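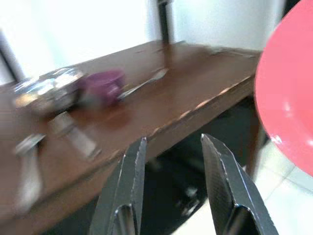

Is a calorie-counting app worth paying for?

I paid for one all summer and I wouldn't pay again, and I have doubts about the free ones too.

Posted September 16, 2025 in Food, Grumbling

I should say where I started. I signed up to Wevum in June after my trousers stopped doing up comfortably. It costs £55 for the year, taken in one go, after a trial week that asks for your card before it lets you see anything. There was a monthly price as well, set high enough that only a fool would pick it. So I paid for the year, and I did what it told me for most of the summer, and I've been meaning to write down what I think of it before I forget which bits annoyed me.

My target was 2,000 calories a day. The app asked me for my age, height, weight, sex, how active my job is, how well I sleep, whether I eat when I'm bored, and what sort of relationship I'd like to have with food. There were cartoon vegetables. There was a bar that filled up slowly while it "built my plan". At the end of all that it gave me 2,000, the figure I'd have got off the side of any cereal box. I went back and changed my answers to see whether the cartoon vegetables had any say in it. Changing the weight moved the number. Sleep and boredom didn't move it at all. I assume those questions are there so that you feel you've been listened to by the time the payment page comes up.

I'm not against counting. I know people who've lost weight that way and kept it off, and eating less than you burn is hardly a controversial idea. What I object to is how exact it all looks. Type in a bowl of soup and you get back a figure down to the last calorie, as if somebody had been round with a test tube.

Take soup, then. I make a big pot of lentil soup most weeks and never the same way twice. It depends what's in the bottom of the fridge. To log it properly in Wevum I'd have to weigh every onion, enter the oil (I pour it from the bottle, like a normal person), save it as a recipe, and then say how many portions it made. But I don't know how many portions it made until it's gone. Some days I have a ladle and a half and some days I stand at the hob and eat it out of the pan. So I did what I suspect most people do and searched for "lentil soup", and got pages of entries put in by other users, and picked one that looked about right.

The trouble is that I could pick. For the same sort of bowl there were entries that were miles apart, and when I'd had a big lunch I noticed my finger drifting towards the modest ones. I don't think I'm unusually dishonest. I think anyone who is offered a menu of numbers and wants to see a green tick at the end of the day will find themselves shopping for the right number. The app makes no attempt to stop you. Why would it? A person with a green tick carries on using it.

Packaged food was easier, and I've come to think that's a problem too. You scan the barcode and it's done. A ready meal from Merrick takes two seconds to log. A plate of beans, a fried egg and some leftover greens takes five minutes and some guesswork. After a few weeks I caught myself buying the ready meals because they were less bother to enter. I was eating worse food in order to have tidier records of it. The Merrick fish pie is fine, by the way. Mostly potato. But I wouldn't have bought it as often as I did if it hadn't had a barcode on it.

And the numbers on packets aren't gospel either. Labels are averages. The pie in your hand might have a bit more sauce in it than the pie they worked it out from. That doesn't matter much for one pie. It does matter if you're making decisions on the strength of small differences, and the app encourages that constantly. It told me off, one evening, for going over by less than a biscuit.

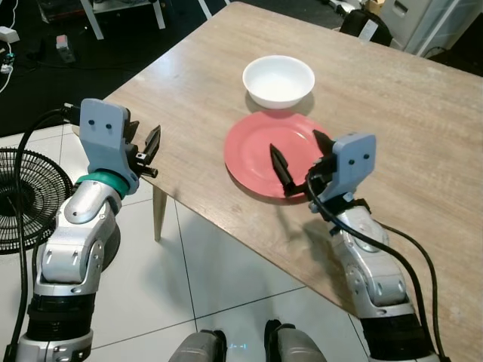
Then there's the matter of portions, where I think the whole business comes apart. Wevum's answer to "how much?" is a drop-down list. Small, medium, large. Cup. Serving. Handful, in the case of nuts. I've no idea what a medium helping of pasta is and I doubt the app has either. I bought kitchen scales in the end and weighed my porridge oats for a week, and found that what I thought of as a serving was a good deal more than what the packet thought. That was useful! I'll give it that. It was the most useful thing I learnt all summer and it came from the scales and the back of the packet, with no subscription involved.

I also lost an evening to the question of whether rice is weighed dry or cooked. The entries don't always say. If you get it wrong the number is out by a mile, and you have no way of knowing from the screen, because it will happily add up whatever you give it.

Exercise deserves a paragraph of its own. If you let Wevum read the steps from your phone, it hands you extra calories as a reward for walking. I walk into Virerton and back a few times a week, along the canal if it's dry, and for this I was regularly awarded 300 calories. I've no quarrel with the walk. I have my doubts about the award. The phone doesn't know whether I'm striding along or stopping to look at the narrowboats (I stop a lot). It gave me much the same for a brisk walk as it did for an afternoon traipsing round the shops. And once you've been told you've earned 300 calories you want to spend them, and the bakery is at the Virerton end. I'd have been better off not knowing.

I turned that setting off after a while. It turned itself back on with an update.

Water next. The default goal is 2,000 millilitres a day, with a little blue glass that fills up when you tap it. Again, everyone seems to get the same. It didn't count tea, or it did, but only if you went into a separate menu and told it that tea was water. I drink a lot of tea. According to the blue glass I spent most of the summer dangerously parched, and I felt fine. My view on water is that thirst has been working well enough for most healthy people for a long time, and I'd like to see better evidence than a drawing of a glass before I start setting alarms for it. If a doctor has told you to drink more, obviously do that and ignore me.

What really put my back up, though, was Jeveo. This is a powder. You mix it with water and have it for lunch, and it tastes of the idea of vanilla. The first advert for it turned up on my second day. By the third week it was being put to me as a "smart swap" underneath my own lunches. I'd log a cheese sandwich and there underneath would be a cheerful line telling me how many calories I could have saved. I had paid for the version without adverts, so I wrote in to ask. The reply said that these were "personalised suggestions", and so didn't come under advertising. You can draw your own conclusion. Mine is that when a thing that is meant to be giving you neutral advice also has something to sell you, you should read the advice with one hand on your wallet.

I did try the powder, out of fairness. One tub. I was hungry again by three o'clock and had toast.

Now, the obvious question, and my sister-in-law has already asked it: did I lose any weight? A bit, at first. The trousers do up. Then it stopped, and then I went away for a week and didn't log anything, and came back weighing what I'd weighed before I left. I'm not going to claim that proves anything either way. It's one person over one summer, with warm weather and more salads than usual and a broken toe in the middle of it. If I'd lost two stone I wouldn't trust that as proof the app works, so I can't fairly use a poor result as proof that it doesn't. I do notice that the success stories on the Wevum website are all one person over one summer as well, and nobody there mentions the salads.

My guess, and it's only a guess, is that the early bit came from paying attention. For the first fortnight I thought about everything before I ate it, mainly because it was a nuisance to type in. I skipped things to avoid the typing. A notebook would have done that. So would a piece of paper on the fridge. Once I'd got quick at the typing, the nuisance wore off and so did the effect.

There's a side of it I liked less, too. By August I was thinking about food more than I ever have in my life. I'd be at somebody's house for dinner, a lovely dinner, trying to work out under the table how I'd enter a slice of quiche. I came home from one meal and logged it before I'd taken my coat off. I'm a fairly steady sort of person and it still got its hooks in. I wouldn't hand one of these apps to a teenager, and I wouldn't go near one if I'd ever had trouble with eating. The questionnaire didn't ask me about that, for all its interest in my sleep.

If you want to try counting anyway, my advice is to borrow some kitchen scales and do it on paper for a week. Weigh the things you eat every day, the cereal and the pasta and the cheese, especially the cheese. You'll probably get one or two surprises. After that I can't see what the rest of the year is for.

Cancelling took me three goes. The button is under "My journey", then "Pause or change", and then you have to scroll past a sad carrot. They don't refund the remaining months, so I've technically got it until next June, and it still sends me a message every evening asking what I had for tea. I had the soup.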